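Brevness two-arm users list
Subject: Re: left gripper dropping out in two-handed lifts
Date: Oct 6, 2023

Roald Hägglund wrote:

> We have had the cell running in the Vikum annexe since spring and it has been
> fine on single-arm work. In the last few weeks the left gripper has started
> to drop off the bus when both arms lift together. The arm itself stays up. The
> log gives a comms timeout on the gripper, then it comes back by itself within
> a second or two, but by then the right arm is pushing against nothing.
>
> I have swapped the gripper for the spare and the fault stayed on the left. I
> have not touched the cable yet. Before I do, how are other people routing
> theirs, and is there anything I should check first? Also, how often do you
> recalibrate the pair? The handbook is vague on it.

Roald, all,

We had the same thing in the summer and it was the cable. If your spare gripper shows the same fault on the same side, I would stop looking at grippers.

On our cell the left cable comes out at the wrist housing, goes up and over the top of the gripper and plugs into the back. When we first put it together the loop was too short. It looked tidy and it passed every single-arm test, but the wrist turns much further in a two-handed lift than it ever does picking things off the table, and at the end of that turn the plug was being pulled sideways. It ran for 495 hours before the first dropout. After that it was once a day, then several times an hour. 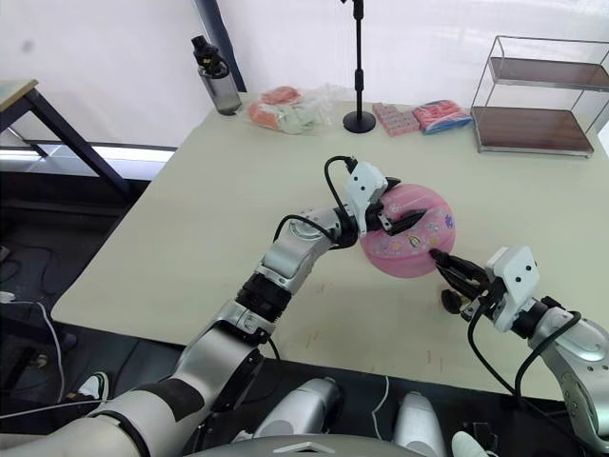 To find out whether it is the cable, put the arm in hold with the brakes on, keep your hands outside the fingers, and have someone else watch the gripper status while you bend the cable gently just behind the plug. Do the same at the wrist end. Ours went at the plug end every time. If nothing happens, move the arm to the pose it was in when it dropped out, put it back in hold and try again. A broken core will often close up when the cable is hanging free.

Then swap it. Power down at the main switch, wait for the lights on the controller to go out, and only then pull the plug. We lost a gripper board by pulling one live, so please don't. Look in the socket while you are there. One of our pins was bent and we had to straighten it with a jeweller's screwdriver.

For the loop, we drive the wrist to both ends of its travel and cut in enough slack that there is still a finger's width of give at the worst end. Too much is also a nuisance. Our first attempt at a longer one hung down in front of the fingers when the wrist rolled over and got pinched. In the end we tied it at one place only, at the wrist, with a soft hook-and-loop strap. Cable ties are what did for the old one, I think – the jacket had a groove under each of them.

The right side is different on ours and has given no trouble. It runs along the outside of the arm and has a lot less bending to do. I would leave yours alone if it works.

The replacement cable came from Dahlgren, ready made, and took a little under two weeks. Ask for the high-flex type. The ordinary one fits and costs less and you will be doing all this again.

On calibration. We do the pair after any work on a wrist or a gripper, and otherwise once a month. It takes most of a morning the first time and less once you have a routine. The order we use is:

1. Zero each arm on its own, the other one parked well back.
2. Check that the table has not moved. Ours gets leaned on.
3. Touch off the left fingertips on the reference block, then the right.
4. Bring the two sets of fingers towards each other over the middle of the table and note the error.
5. Lift something light with both arms, slowly, and watch the force readings.

Step 4 is where you find out. When I first measured ours after the swap the error was 37 tenths of a millimetre, far too much. I spent an hour on the software before I found that I had put the gripper back on with one screw only finger tight. With that done up properly it came right down and I could carry on to step 5.

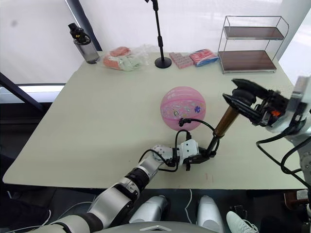
For step 5 we use whatever is light and has some give in it. With a hard part a small error goes straight into the force reading and the arms fault before you have learned anything. Start with the grip force set low and bring it up a little at a time. If one arm always reads higher than the other, swap the direction of the move and see whether the difference follows the arm or the direction. If it follows the arm, go back to step 1.

Since the new cable went in we have logged 1,881 two-handed lifts with no timeouts on either side. We also now look at the plug and the strap every 100 lifts or so on the counter, which takes a minute. I write the date and the lift count on a bit of tape on the controller door.

Two smaller things. Keep the floor cables off the route you walk to reach the back of the table. I have twice had a fault I blamed on the arm that was a foot on a lead. And after you change the cable, clear the old fault history, or the controller goes on slowing the left arm down for a while and you will think something else is wrong.

Has anybody on the list found a way of logging the wrist angle at the moment of a dropout? We only get the timeout and the time, and I had to match it to the motion log by hand. Roald, if you do get the angle on yours I would like to see it, and tell us which end of the cable it was.

Regards,
P.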